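**22nd September - bench notes, cup racking**

Longer entry than usual, I want this written down before I forget how people feel about it.

Where we are: the arm has been doing the wash room racking on the Gerari side since June. Kuster is still all by hand. I sat in on both shifts and mostly kept my mouth shut, which my colleagues will tell you is a first.

Numbers from the log, morning shift only: 41 cups attempted, 33 racked clean, 3 dropped, the rest put down somewhere silly and picked up again by a person. Last time it was 29 clean from the same batch size, so we're getting there. Slower than a person, obviously. But the morning crew told me their wrists are better, and I heard that more than once without asking!

What's changed for them is odder than I expected. The racking used to be the chatty part of the job - two people side by side, hands busy, talking about whatever. Now one person loads the washer and the other sort of hovers near the arm in case it fumbles. Hovering is boring. It's also tiring in a way I didn't plan for (you can't look away, but you've got nothing to do). One of them has started folding towels while she waits, and I think she's onto something. We should give that job a real shape instead of leaving people to invent one.

Second gripe, and a fair one: the stop button is on the wrong side for anyone coming from the sinks. Moving it tomorrow. Should've been moved in June.
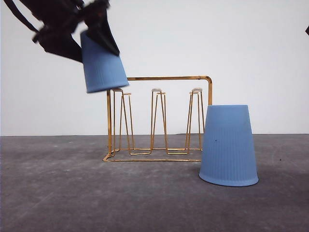 Racking is still the fussy bit for the Mutent code. Picking up is pretty much fine now, it's the last little stretch down that eats the time. The pegs on the gold wire rack are skinny things with a small pale cap on each, and a cup has to come down over one with its rim facing the floor. With the cup tilted in the fingers like that, there's not much room for error on the left peg. I want to try squaring it up higher, well clear of the wire, then going straight down. Costs a second or so per cup, I can live with it.

To do:

- stop button, sink side
- ask the Kuster crew what they'd want to keep doing by hand BEFORE we install anything
- rerun the morning batch with the new approach height
- Nullix quote for the softer finger pads, still waiting
- find a stool for whoever's on watch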